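Contents | Previous | Next | Glossary

Chapter 11
How Coffee Got Everywhere

I drank my first real coffee in Mapplebeck, at a counter with 13 stools, and I hated it! I kept ordering it anyway (everyone else seemed so happy), and by the end of that May I was hooked. So yes, I'm biased, and this is the chapter I looked forward to writing most.

We'll spend it on trade: who grew the beans, who shipped them, and who got rich. Keep Chapter 9 handy, especially the pages on sugar, as the two stories run side by side for a long stretch. 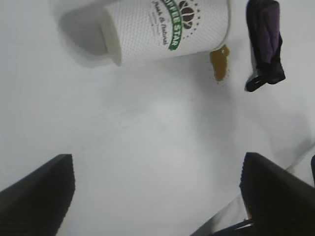
11.1 Before the Ships

Students often guess that coffee came to Europe from the Americas, along with potatoes and tomatoes after 1492. It went the other way. The plant is native to Africa, people in Yemen were brewing it by the fifteenth century, and Europeans carried it across the Atlantic much later. Look at the map on page 61 and trace that route with your finger before you read on – I still do it every time I teach this.
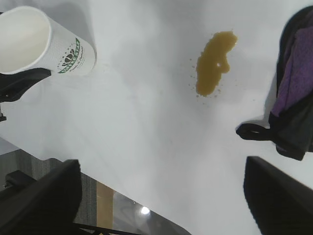 One reader of the last edition, writing from Jarneck, asked why I start with Yemen and leave Ethiopia for later, when the wild plants grew there first. Fair point! The Ethiopian material now opens the next section, and I've added two more sources on it to the reading list.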